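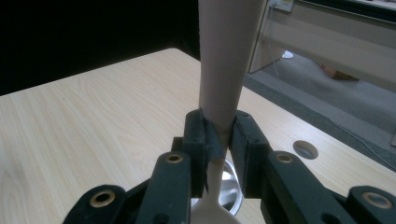 3.2 Utensil set and shape classes

The utensils came from the shared kitchens of two residence halls in Lelstead and from the canteen at Suwannarat. Everything stored in the cutlery drawers was included, whatever its condition, apart from sharp knives. This gave 229 pieces. Three were withdrawn after cleaning because the handles had split, leaving 226 for the drawer trials.

Each piece was assigned to a class by the profile of its handle, following the scheme of Leitner (Section 2.1). Straight handles keep nearly the same width from end to end. Tapered handles are broadest at the free end and narrow toward the neck. Waisted handles have their narrowest point near the middle. Material was recorded separately as metal, wood or plastic, and color was noted but not used in the analysis.

Plastic spoons with tapered handles proved the hardest to store consistently. Figure 3 gives the typical form: a flat, smooth handle, wide at the end and slim just before the bowl, with the bowl flaring out again past the neck. Stored side by side in the same direction, such spoons leave wedge-shaped gaps between the necks, and smaller items tend to slide into them. Alternating the direction closes most of the gaps but places bowls and handle ends at both sides of the compartment, so that users can no longer pick out a spoon by its bowl alone.

Width was measured at the free end, at the neck and at the broadest part of the bowl. We define the taper ratio as end width divided by neck width. Tape, labels and similar additions were left in place, and where they covered the neck the reading was taken directly beside them - a small error compared with the spread within each class. All readings were made with the same caliper and repeated once by a second person.

The drawer trials used the Isine insert with 12 compartments and, for comparison, the undivided Rimness tray. A trial consisted of emptying one drying rack into the drawer without instructions on order or direction. In total, 1000 placements were recorded for each insert. A placement counted as stable if the piece stayed in its compartment after the drawer had been closed and opened again.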